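3.2 What ends up in the box on the bed

I went into this part of the study thinking I would mostly be writing about closets. Closets are where people say their things live, and our first interview guide (Usman Tarar and I wrote it over one long Tuesday) had a whole page on shelves and rails and only one question about beds. That one question ate the rest of the study! Almost everyone we talked to had some kind of box, tray or lid that spent a good part of its life on top of the bedding, and they were much happier talking about that than about their closets.

We started calling these "landing boxes," and the name stuck. A landing box is open, it's shallow, and it takes in whatever is in your hand when you sit down. Leire Esteban, who did the coding with me, wanted a stricter definition at first, with a rule about how long a thing has to stay put before it counts as stored. We tried that for a couple of weeks and it was miserable. People don't know how long the hand cream has been there. So we dropped the rule and just asked what was in the box right now, and what they would call it if a guest asked.

The answers to that second question are my favorite part of the whole data set. "My stuff" came up constantly. So did "the knitting," even when the knitting was outnumbered by everything else, and this is where I think the yarn boxes tell us something the others don't. Figure 3 is a good one to keep in mind while reading the next few paragraphs.

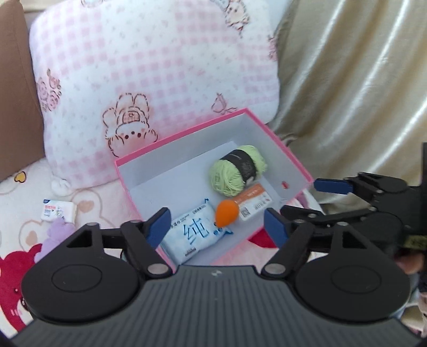 Figure 3. A landing box on a bed blanket, holding a skein of light green yarn, a packet of wipes and other small items.

Look at how little the things in there have to do with each other. There's the yarn, still with its paper band on, and a packet of wipes, and a small white and orange package, and a smooth orange teardrop-shaped thing that our coding sheet had no good slot for. (Leire and I went back and forth on it and finally put it under "other, small," which I admit is a pretty sad category.) Part of the floor is still bare, too. I had expected people to fill a box up before they began lumping things together, and that's a guess I've had to let go of. The mixing starts early, with plenty of room to spare.

So why does yarn get to name the box? My reading is that it's the thing with a plan attached. Wipes are for whenever. A skein is going to be a hat or half a scarf, and the person knows it, so the box becomes a place where the plan is waiting. Patricio Calvo has pushed back on this in our meetings. He thinks it's much simpler, that yarn is soft and fat and takes up the most room to the eye, and people name a box after the biggest lump. He may be right about some of them! We did get "the charger box" from a few people, though, and a charger is no lump at all.

The other thing I'd point to is the tilt. A blanket is a bad table. Things slide, lean on each other and settle at odd angles, and people told us they quit straightening them pretty fast. Several said they liked a box with a rim for that reason, and would happily trade depth for an edge that keeps a ball of yarn from rolling off under the pillows. Nuria Benítez found the same preference in her sewing-room interviews, which we come back to in 3.4.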